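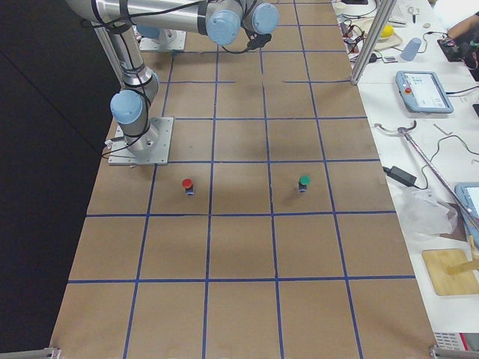
Brown tabletop with blue tape laid lengthwise and crosswise, and a couple of small items standing in the squares.

Marking out a worktop with tape

If you have ever put a small bottle down on a bench, turned round to answer the door and come back to find it has wandered off behind the vice, then this page is for you. A grid of tape on a table top is one of the cheapest improvements I know, and once you have lived with one for a month or two you will wonder how you managed with a bare surface. I put my first one down in April, on the long table in the shed, and I have since done the kitchen island for cake weekends and a folding table for sorting seeds (the seeds were a great success, the cakes rather less so, but more of that below).

Choosing the tape

Go for a low-tack decorator's tape in a colour that stands out from the table. Blue on a brown top is lovely and clear, even under a poor bulb. I buy the Pallum tape when I can find it and the Clurum one when I can't, and there is very little in it, although the Clurum does tear a bit more readily when you are pulling a long run. Avoid parcel tape at all costs! It leaves a gummy line that you will still be scraping at when the clocks go back.

Wipe the surface down first with a barely damp cloth and let it dry properly. If your top is card or lining paper, skip the cloth and use a soft brush instead.

Setting out the squares

Measure from one long edge only, and keep to that edge all the way through. I know it is tempting to measure a bit from this side and a bit from that, but very few tables are truly square, and you end up with a sort of fan shape by the time you reach the far end. Make a small pencil tick at each step along both short ends, then run the tape from tick to tick.

My shed squares are 200 mm, a good size for jars, glue pots, tins of screws and the like. For seed packets I went smaller. Do all the lengthwise strips first, press them down with the back of a spoon, then lay the crosswise ones over the top.

Where something is bolted to the table - a vice, a lamp bracket, a mounting plate of any kind - stop the tape short of the metal and start again on the other side. Trying to tuck it underneath only makes a ridge that catches the dust.

Using it from day to day

Give each small thing a square and stand it in the middle. Upright bottles and little pots with coloured caps are the easiest, as you can see from across the room which is which. Turn the labels to face you while you are at it. I like to leave a clear column between things I am using now and things waiting their turn, and I keep the squares nearest me free for the actual work, or my sleeve has everything over.

On the kitchen island I had 28 fairy cakes to ice and thought one to a square would be marvellous. It was, until the icing sugar got under the edges of the tape. Put a sheet of baking paper over the top if you try it, and you should still see the lines through it.

Gaps and repairs

Crossings lift first, and so do the strips at whichever end gets leaned on. A short broken bit here and there does no harm, so don't feel you must strip the lot. Cut the ragged end off cleanly, overlap a new piece by 8 mm or so and rub it down well.

When the whole thing does look tired, peel each strip back slowly and low, almost flat against the table. Any stickiness left on a varnished top comes away with a little cooking oil on a rag, followed by warm soapy water. Keep the oil well away from card or bare wood, and test it somewhere hidden first.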